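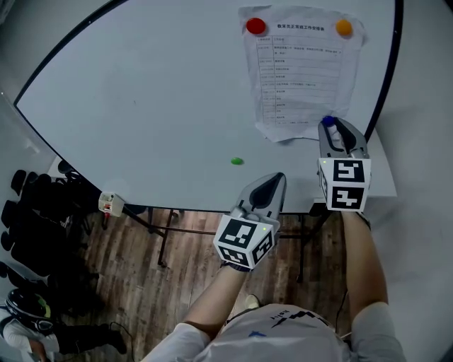 Junio, casi las once de la noche

Hoy otra vez en el taller compartido, hasta tarde. Escribo en español porque Noemi dice que así aprendo más rápido, y tiene razón, aunque me cuesta el doble de tiempo que en mi lengua. Ella me corrige los subjuntivos solamente cuando los pido.

El trabajo de la tarde fue de las pinzas. Las dos son de agarre manual: la persona las sostiene, mueve los brazos sobre la mesa blanca y los cubos con marcas dicen al programa dónde está cada mano. Para la prueba usamos cosas pequeñas y redondas, cerca de la hoja con la tabla que está pegada en la mesa. La pieza azul va en la punta de la pinza derecha, y es ahí donde quiero mirar más, porque la punta es la parte que dibujé de nuevo tres veces este mes.

La primera versión apretaba bien los objetos planos y mal los redondos. La segunda tenía un canal en la mordaza, demasiado profundo, y el objeto entraba y giraba sobre sí mismo. En la tercera hice el canal de 2 milímetros y dejé el borde un poco más suave. Es la que está montada ahora. En mi cuaderno de piezas se llama Durell, porque me gusta poner nombre a las versiones y ya no me quedaban letras. La anterior era Lindgren.

Hoy grabamos 430 intentos. El programa guardó 430 archivos, lo cual parece normal, pero la semana pasada guardaba algunos dos veces y me pasé una mañana borrando. Con los de antes tenemos ahora 851. Hazel quiere llegar a mil antes de tocar nada más del programa. Yo preferiría parar y revisar los ángulos de la muñeca, que en varios ejemplos dan un salto feo al principio. Lo discutimos con calma mientras ella barría. Creo que vamos a hacer lo que dice ella, y voy a revisar los ángulos en casa por las noches sin decirlo demasiado.

El salto, lo anoto para no olvidarlo: aparece cuando la mano izquierda queda baja y cerca del cuerpo. Supongo que la cámara pierde una cara del cubo y tarda en encontrar otra. Las lucecitas verdes siguen encendidas en ese momento, o sea que no es falta de corriente. El archivo 673 es el mejor ejemplo para estudiar. Empezar por él.

Otra cosa para mí. La hoja de la mesa se está arrugando, las esquinas se levantan, sobre todo abajo. Los imanes de arriba no alcanzan. Debo traer cinta nueva, de la ancha. La hoja está en chino y yo todavía la leo con el traductor del teléfono, fila por fila; sería más digno aprender de memoria al menos el título.

Llegó el paquete de Donow con los tornillos, y son demasiado largos por un pelo. Se pueden cortar. Los separadores de Polemex no llegaron. Escribí un correo bastante educado, con "les agradecería que me informaran", y Noemi me felicitó por el imperfecto de subjuntivo. Estuve contento con esa frase más que con la pinza, lo confieso.

Me duele el hombro derecho. Con los brazos adelante se cansa uno pronto, y la pinza pesa poco al comienzo y mucho después de una hora. Hazel propone colgarla de un elástico desde el techo. Yo temo que el elástico tire de la mano y los movimientos salgan falsos. Podríamos probar con un elástico muy débil y comparar unas pocas grabaciones con las de hoy, si encuentro dónde atornillar el gancho sin pedir permiso a medio edificio.

Cené pan con queso de pie en la cocina. Mi madre llamó y preguntó si el robot ya camina. Le expliqué que no tiene piernas y que no va a tenerlas, y me contestó que entonces no entiende por qué tardo tanto. No supe qué responder en ningún idioma.

Mañana: cinta, cortar los tornillos, el archivo 673, llamar a Polemex antes de las diez. Devolver a Noemi la llave pequeña, que la tengo en el bolsillo del abrigo desde mayo.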